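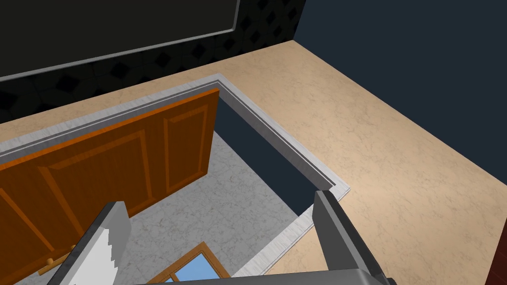

Countertop with rectangular cutout and light gray rim, computer rendering.

Geser plant visit, January: handset assembly and test

The Geser site assembles phones for regional carriers, mostly short runs of existing models with a different back cover, boot screen and app set. The tour covered the assembly hall, the radio test area and the software loading room. Badges were issued at 9:30 and phones were collected at the desk.

Assembly occupies 2 parallel lines of 34 stations each. Line A was building the Brutoline, a mid-range handset sold through Comgate on contract. Line B was being changed over and did not run while we were there. Boards arrive finished from another supplier, so the work on site is limited to the display, battery, camera module, antenna contacts and housing. Adhesive is applied by machine, and the display is then held in a fixture for 53 seconds before the unit moves on. Our guide said that figure had come down since the previous model but did not say by how much.

Radio test was the most useful part of the morning. Each handset goes into a shielded box and is checked on every band the carrier has specified. A failed unit gets one retest in a different box. If it fails again it goes to the repair bench with a printed slip listing the band and the measured level. Test boxes are supplied by Dolan and calibrated on site at the start of each shift.

A separate sample is kept running for 336 hours in a warm cabinet, looping video, calls and charging cycles. Results are logged per unit. We asked to see a failure breakdown and were told it belongs to the customer.

Software loading is done last, over cable, in racks. The carrier package sits on its own partition, so the same base image can be used for unbranded stock. Removing the Comgate apps therefore needs a different package - a factory reset will bring them back. Update timing was discussed only in general terms. Carrier approval is a separate step after the base release.

Packing was not on the route. Questions were taken in the canteen until noon, mainly on spare parts. Displays and batteries are stocked on site, back covers in carrier colors are made to order.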